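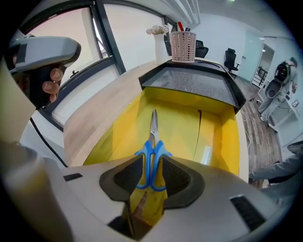

Care of Household Scissors and Snips

Most household scissors are thrown out long before the steel is worn. The usual faults are a loose pivot, a film of adhesive on the inner faces, or a small burr on one edge. All three can be corrected at the kitchen table.

Cleaning

Open the blades fully and wipe the inner faces from pivot to tip with a cloth dampened in 70 percent rubbing alcohol. Tape residue takes two or three passes. For old label glue, leave a drop of cooking oil on the spot for 9 minutes, then wipe and repeat with alcohol. Do not scrape the inner faces with a knife. They are ground slightly hollow, and a scratch across them will catch fabric and thin paper.

Dry the pivot area with a twist of paper towel. Water held under the screw head is the main source of rust on kitchen pairs, including those sold as stainless. Dishwashers also dull the edges and can loosen molded handles.

Checking the pivot

Hold one handle so the scissors point away from you, raise the other handle until the blades stand open, and let go. The free blade should close partway and stop. If it drops shut, the pivot is loose. If it stays where it was, the pivot is tight or dirty.

Slotted screws are adjusted an eighth of a turn at a time. Use a driver that fills the slot. Riveted pairs can be tightened by setting the rivet on a steel block and tapping the head lightly with a small hammer, checking the swing after each tap. A rivet made too tight is hard to free.

One drop of light machine oil at the pivot is enough. Work the blades, then wipe off what comes out. Food scissors get mineral oil.

Sharpening

Sharpen only the beveled outer edge. The bevel on general-purpose scissors is steep, and knife sharpeners set for a narrow angle will ruin it. Color the bevel with a felt marker, take one light stroke with a fine stone, and look at where the ink has gone. Tilt the stone until the ink comes off across the full width of the bevel.

Stroke in one direction, from pivot to tip. Stop when a faint burr can be felt along the inside. Close the scissors slowly once to push the burr off, and wipe the blades before cutting anything.

Folding sandpaper and cutting through it is often recommended. It removes small nicks, but the edge it leaves is rough and does not last. Serrated blades and pinking shears should go to a sharpening service.

Test on a single layer of damp paper towel. A good pair cuts it cleanly to the tip. A pair that folds the towel at one point has a nick there or a bent blade.

Storage

Store closed. In a drawer, use a narrow divided tray so the tips are not knocked against other tools. On a pegboard, hang from one finger loop. Keep a separate pair for tape and one for cloth, and mark the handles with paint pen.

Kjell Kvam
Last revised Apr 26, 2021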